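The Pluren Tour, Second Leg

The singer had been away for seven years, and the posters called it a return. His manager preferred "homecoming," but the tour opened in Plitavetti, where he had never been, and the printer charged by the letter.

He was fifty, or had been at the last press release. His one large hit was a ballad called "Valentini," which people believed was about a woman. It was about a sofa. He had bought it with his first advance and lost it in his first divorce, and the line about "the curve of your arm at midnight" was as plain as he could make it.

The tour was named for the new album, Pluren, a word he had come up with on a plane. Interviewers asked what it meant. In the first interview it meant forgiveness. By the fourth it was an old sailors' term for the light before rain, and he had begun to believe it.

Plitavetti sold out. The hall held 2,417 people, and at ten minutes to eight all of them were in it, eating. He sang nine new songs to a silence he chose to think of as attentive. Then he sang the one about the sofa and they stood on their chairs. A woman in the front row wept so hard that her husband had to take over the filming.

"They liked the new material," said the manager afterward.

"Which part of it?"

"The part right before the old material."

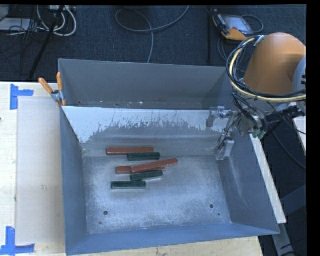 Zaltalthorpe

The second city was smaller and colder and had booked him for a date in December, between a dog show and a choir. The dressing room still smelled of the dogs. On the door was a star, and under the star was the name of the choir.

The promoter met them at the station with an umbrella for one. Ticket sales, he said, were very encouraging. Pressed, he said that 71 people had been encouraged.

"We could move everyone to the front," said the manager.

"They've paid for the back," said the promoter. "The back's cheaper. They'd feel they were being tricked."

So the singer walked out to 71 people sitting under the balcony, on the far side of a dark lake of seats. The band began the first new song. He could not see a single face, and after a while he stopped arranging his own. He forgot to do the thing with his hand. In the third song he forgot the second verse and sang the first one again, and it seemed to him a better verse than he had given it credit for.

When it ended, a man's voice came from a long way off.

"What's that word mean? Pluren?"

The drummer looked at the floor. The singer leaned in to the microphone.

"Nothing," he said. "I made it up on a plane."

There was a pause while this traveled to the back.

"Play it again, then," said the man.

He played it again. They were out of the building by ten, and the choir wanted the room.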